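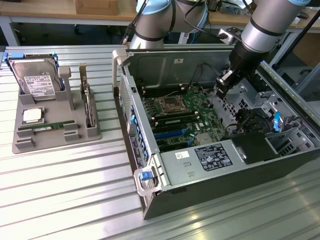

Une lectrice de neuf ans demande pourquoi la mémoire de l'ordinateur se vide quand on coupe le courant, alors que ses dessins enregistrés restent là le lendemain. La réponse tient au fait qu'un ordinateur possède plusieurs mémoires.

La mémoire vive

Elle sert pendant le travail. Elle est formée de très petites cases électriques. Une case chargée vaut 1, une case vide vaut 0. Ces cases perdent leur charge et doivent être rechargées sans arrêt. Sans courant, tout s'efface.

Le disque dur

Il contient un ou plusieurs plateaux recouverts d'une couche magnétique. Une tête de lecture passe au-dessus sans les toucher. Pour écrire, elle oriente de minuscules zones aimantées dans un sens ou dans l'autre. Un aimant n'a pas besoin de courant pour rester aimanté : les dessins sont conservés.

Le processeur

Il calcule. Il prend des nombres dans la mémoire vive, les additionne ou les compare, puis range le résultat. Il chauffe en travaillant, c'est pourquoi on pose souvent un radiateur sur lui.

Compter les données

Un chiffre 0 ou 1 s'appelle un bit. Huit bits forment un octet. Un kilo-octet vaut 1 000 octets. Dans un texte simple, une lettre sans accent occupe un octet : un mot de 50 lettres, s'il existait, en occuperait 50.

À essayer

Écris ton prénom dans un fichier de texte, sans l'enregistrer. Il se trouve dans la mémoire vive. Enregistre-le ensuite : une copie est écrite sur le disque.

Vocabulaire

Plateau : disque rigide qui tourne dans le disque dur.
Volatile : se dit d'une mémoire qui s'efface sans courant.

Fiche Borkora, mise à jour le 17/07/2024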